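Technical Illustrator and Parts Catalogue Editor
Dradell Valve Spares, Vullau site
Permanent, full time, 37 hours a week

Dradell supplies replacement parts for domestic and light commercial water fittings. The printed catalogue runs to 844 pages and is revised every October. An online version, held in the Tarkus database, is updated as parts are added or withdrawn. The present editor retires after this year's edition and the post is open from September, to allow a handover period.

The postholder will report to Milagros Tagle, Head of Publications, and will be responsible for the following.

Preparing line drawings and shaded views of parts from supplier models and measured samples. Checking part numbers, thread sizes and supersession notes against the stock list. Maintaining the index and cross-references. Marking up proofs for the printer and agreeing corrections with the warehouse before release. Answering queries from the trade counter where a customer has a part with no legible number.

Shaded views are set on a plain ground and must allow a reader to identify the outline of a part at column width. Applicants should be familiar with this class of work.

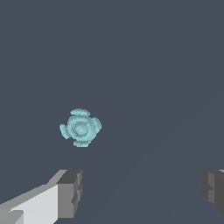

Four-lobed form in pale cyan, shaded view on dark grey.

Line drawings follow the house style sheet, which specifies 2 line weights only. Hatching is used for sections and nowhere else. Dimensions are given in millimetres, with imperial thread sizes in brackets where the original fitting requires them.

Essential: a qualification in technical drawing or graphic communication, or equivalent experience; accurate proofreading; working knowledge of a vector drawing package and of spreadsheets. Desirable: experience of structured catalogue data; some knowledge of plumbing fittings; reading knowledge of Spanish, as the Cruzado range is documented in that language.

Salary is by agreement according to experience. A relocation payment of up to 3000 pounds is available against receipts. Annual leave is 25 days plus public holidays. The post is office based, with one day a week at home after probation.

Apply by letter and CV, with no more than four samples of drawn work, to Noel Lumanlan, Personnel Office, Dradell, Vullau. Samples should be labelled with the applicant's name and the software used. Shortlisted applicants will sit a proofreading test of 40 minutes, starting at 10 am on the day of interview.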